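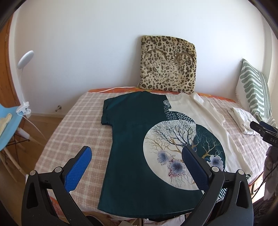
Washing and storing printed cotton T-shirts

Applies to: cotton and cotton-blend tops with screen, transfer or pigment prints. Does not apply to wool, silk, or anything with sewn-on beads or sequins.

Before you start

Read the care label. If the label and this page disagree, follow the label. A missing label usually means the shirt has been worn for some years, in which case treat it as a 30 degree garment.

You will need a front-loading or top-loading machine, a liquid detergent without bleach, and a drying rack or line. Powder detergent can be used but leaves grains in the texture of thick prints at low temperatures.

Step 1. Sort by colour and by print

Separate darks, mid-tones and lights as usual. Shirts that combine a dark and a pale area go with the darks for temperature, but should be washed alone the first two times in case the dark dye runs. To test, press a damp white cloth on an inside seam for one minute. Any colour on the cloth means the shirt is not ready for a mixed load.

Keep printed shirts away from zips, hooks and rough denim.

Step 2. Turn inside out

Reach through the hem, take hold of both sleeve ends and pull them back through the body. Check that the sleeves have turned fully. A half-turned sleeve leaves part of the front exposed and dries slowly at the armhole.

Step 3. Treat marks

Work from the inside of the fabric. Apply a small amount of liquid detergent, leave it for ten minutes and rinse with cold water. Do not use a brush on the print side. Solvent stain removers soften plastisol ink and should not touch it at all.

Deodorant marks under the arm respond better to white vinegar, diluted with the same volume of water and left for half an hour. Rinse before the shirt goes in the machine.

Step 4. Wash

Set 30 degrees and a spin no higher than 800. Fill the drum to two thirds. On the Kullon machines in the Drindcombe laundry room, this is programme 4 with the spin reduced by one press; programme 3 runs at 40 and is meant for towels. Leave out fabric softener, which coats the fibres and over time lifts the edges of transfer prints.

Step 5. Dry

Remove the shirt as soon as the cycle ends. Shake it once, pull the side seams straight and hang it from the hem with pegs at the seams. Pegs at the shoulders leave points. Keep dark shirts out of direct sun.

If a tumble dryer must be used, select low heat and stop while the hems are still slightly damp.

Step 6. Iron

Iron inside out on a medium setting, without steam over the print. If the front needs pressing, cover it with a plain cotton cloth and press down without sliding the iron. Let the fabric cool before moving it.

Step 7. Fold and store

Lay the shirt face down. Fold each side in to the middle of the back, lay the sleeves flat along the fold, then bring the hem up to the collar. For large prints, put a sheet of uncoated paper inside the fold so that printed surfaces do not touch. Prints stored face to face in a warm cupboard can stick together.

Common faults

Print feels tacky: too much heat in the dryer. Air the shirt flat for a day before folding.

Fine cracks across the print: stretching while wet, or age. Cannot be reversed.

Pale bloom on dark fabric: detergent residue. Repeat the rinse with no detergent.

Twisted side seams: usually a cutting fault. Pulling straight while damp helps for one wear.

Wommont laundry notes, sheet 53. Revised August.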